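Journal > Knitting > Slow projects

2 min read

Sun 25 July

I'm back at the yarn basket, in July of all months! My plan is to have a sweater done by October, which gives me plenty of time if I stop ripping out sleeves (I won't). The yarn is Wirker, 20 balls bought in one go at Dakwood – far too much, but they had 35 percent off and I'm weak.

Swatching

I cast on 40 stitches, knit for an evening and hated the fabric. Went down a needle size, much better. Ribbing pulls in so much that I always measure it twice, once relaxed and once with a little stretch, and go with something in between.

Laying it flat

Ribbed sweaters live folded at my house, never on hangers. The shoulders grow! 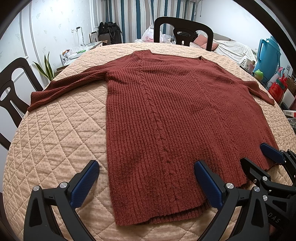
Next up

Sleeves, both at once on one long needle. I'll post again when I reach the cuffs.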